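Caja de ordenador

La caja de ordenador, también llamada torre, gabinete, carcasa, chasis o, con notable persistencia, «la CPU», es la estructura que aloja los componentes internos de un ordenador personal. La última denominación es incorrecta – la CPU es el procesador, que cabe en la palma de la mano – pero lleva décadas resistiendo toda corrección y figura incluso en facturas de reparación.

Denominación

En España predomina «torre», aunque la caja esté tumbada. En buena parte de América se prefiere «gabinete», palabra que obliga a aclarar por el contexto si se habla de informática o de ministros. «Chasis» se reserva en rigor para el armazón metálico interior, distinción que respetan los fabricantes y casi ningún comprador.

Historia

Los primeros ordenadores personales de oficina usaban cajas horizontales, concebidas para sostener encima el monitor. El formato tenía la ventaja de ahorrar mesa y el inconveniente de convertir cualquier ampliación en una mudanza. La torre vertical se generalizó después y trasladó el problema al suelo, donde el equipo quedó al alcance del polvo, las aspiradoras y los pies.

Durante años el color dominante fue el beis, que con el tiempo viraba a un amarillo desigual. La ensayista Raili Niskanen lo llamó «el único mueble de oficina que envejecía más deprisa que la plantilla». El negro lo sustituyó casi por completo, y más tarde llegaron las ventanas laterales, primero de metacrilato y luego de vidrio templado, que permitieron contemplar el desorden de cables hasta entonces oculto.

Formatos

El tamaño de la caja depende sobre todo de la placa base que deba admitir. Las denominaciones comerciales (torre completa, semitorre, minitorre) son orientativas: la semitorre de una marca puede no caber donde cabía la torre completa de otra. La desaparecida firma Dralus llegó a ofrecer un modelo «compacto» que pesaba 13 kilos sin nada dentro. Se vendieron 2.057 unidades, de las que el fabricante atribuyó una parte a pedidos duplicados.

Refrigeración

El aire suele entrar por el frontal o la base y salir por la parte trasera o la superior. El principio es sencillo, y su aplicación ha generado una literatura desproporcionada. En los foros de aficionados se discute si conviene introducir más aire del que se expulsa (presión positiva) o lo contrario. El debate sigue abierto, y los filtros, sin limpiar.

Apertura y mantenimiento

El panel lateral se fija con tornillos o con cierres sin herramientas. Para trabajar sobre la placa es costumbre tumbar la torre, de modo que el interior quede hacia arriba y los tornillos caídos no lleguen al suelo; caen en cambio dentro de la caja, normalmente bajo la placa. Antes de abrirla se recomienda desconectar el cable de alimentación y descargar la electricidad estática tocando una superficie metálica conectada a tierra. Analyn Dela Peña dedica un capítulo entero de su manual de taller a los cantos sin rebabar de las cajas económicas, con el título «Material de primeros auxilios».

Coleccionismo

Las cajas antiguas carecieron de valor hasta que casi todas se hubieron tirado. La colección Rirwood, reunida por Ariel Tolentino, conserva 500 ejemplares, muchos de ellos beis en distintos grados de convicción. Su catálogo excluye los equipos portátiles – que, según la introducción, «ya vienen con la caja puesta» – y los servidores, por falta de estanterías.

Véase también: Placa base. Fuente de alimentación. Disipador. Polvo. 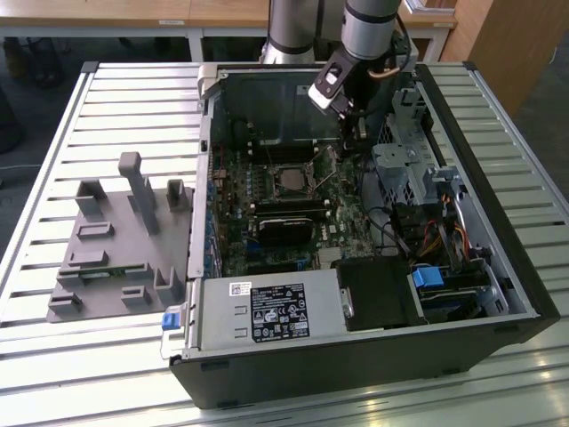

Categorías: Hardware | Componentes de ordenador | Carcasas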